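4.2 Shared surfaces and the problem of ownership

Our second set of interviews dealt with tables. We had not planned for this. The protocol asked participants in the 23 households at Harthorpe to describe how chores were divided, and most of them answered by describing a piece of furniture and what other people had left on it. By the third week of September we gave up and added a heading to the coding sheet.

A shared table, in the accounts we collected, has no owner when it needs wiping and several owners when it needs to be free by six. Of the 23 households, 11 had a stated rule about clearing it. In 7 of these, the adults we interviewed separately gave us different versions of the rule, each with great confidence -- and each version happened to assign the work to the other party.

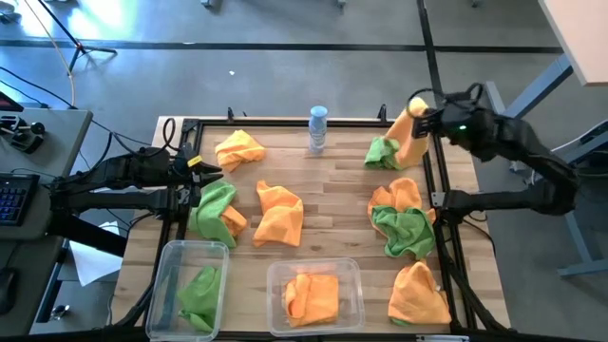 Figure 3. Work table with orange and green cloths on it.

Cloths deserve a paragraph of their own. Participants treated a cloth left out on a table as a message, though they disagreed about its meaning. To the person who left it, it said that cleaning was under way. To everyone else it said that cleaning had been abandoned, probably on purpose. Earlier work in the Grurura housing study coded such items as "clutter," a label our participants would have found insulting when applied to their own cloths and generous when applied to anyone else's.

We therefore scored cloths separately from dishes, mail and keys. Agreement between coders improved, except on the subject of tea towels, which are taken up in Section 5.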